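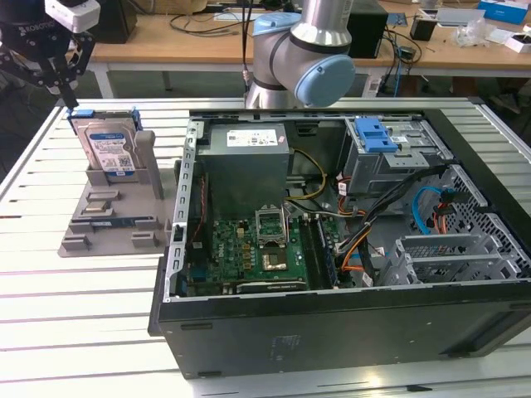 Geöffneter Rechner mit Netzteil und Hauptplatine

Schweinehaltung, Einheit 3: Wasserversorgung in der Mast
Skript zur Vorlesung, Tamara Mihăilă

Wiederholung aus der letzten Einheit
Frisst ein Schwein zu wenig, liegt der Fehler oft beim Wasser. Vor jeder Änderung an der Ration sind deshalb die Tränken zu prüfen. Schweine, die nicht genug trinken, senken zuerst die Futteraufnahme. Danach nehmen die Unruhe in der Bucht und das Risiko für Schwanzbeißen zu.

Tränketechnik
Zapfentränken bleiben sauber, verursachen aber hohe Verluste, wenn sie zu niedrig hängen oder der Druck zu hoch ist. Schalentränken kommen dem Saufverhalten entgegen und müssen täglich auf Kot und Futterreste kontrolliert werden. In der Praxis ist eine Kombination beider Typen in einer Bucht üblich. Bei Selbsttränken gilt: für höchstens zwölf Tiere eine Tränkestelle. Eine defekte Tränke zählt nicht mit.

Die Durchflussrate wird mit Messbecher und Stoppuhr bestimmt, und zwar an der letzten Tränke des Strangs und während der Fresszeit. Morgens vor dem Füttern gemessene Werte fallen zu günstig aus.

Rechenbeispiel Betrieb Mernemar
Abteil mit 100 Mastschweinen, Lebendgewicht rund 90 Kilogramm. Die Wasseruhr zeigt einen Tagesverbrauch von 1221 Litern. Das ergibt 12,21 Liter je Tier und Tag. In dieser Zahl stecken die Verluste an den Tränken. Die tatsächlich getrunkene Menge liegt darunter und lässt sich an der Uhr allein nicht ablesen.
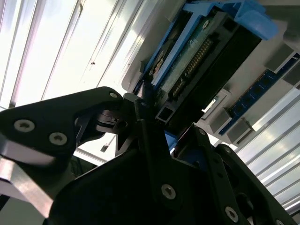
Der Wasserverbrauch eines Abteils ist nur im Vergleich mit den Vortagen aussagekräftig. Fällt er über Nacht deutlich ab, ist an Fieber, verstopfte Filter oder Druckverlust zu denken. Steigt er an, kommen Hitze, zu salziges Futter oder ein Leck in Frage. Voraussetzung ist eine lückenlose Aufzeichnung je Abteil. Liegen die Werte auf einem eigenen Rechner, also auf einer Festplatte wie der im blauen Kunststoffträger auf dem Bild, gehört eine zweite Kopie außerhalb des Stallbüros dazu. Das Stallbuch auf Papier wird parallel weitergeführt.

Wasserqualität
Proben immer am Tier nehmen, nicht am Brunnen. Nach Medikamentengaben über das Wasser sind die Leitungen zu spülen, auch die Stichleitungen.

Aufgaben bis zur nächsten Einheit
Verbrauch je Tier für den Betrieb Karimi berechnen (Zahlen im Anhang) und mit Mernemar vergleichen. Zwei mögliche Ursachen für den Unterschied nennen.
Die Stallskizze Zarnell bitte ausgedruckt mitbringen, sie wird für die Buchtenstruktur gebraucht.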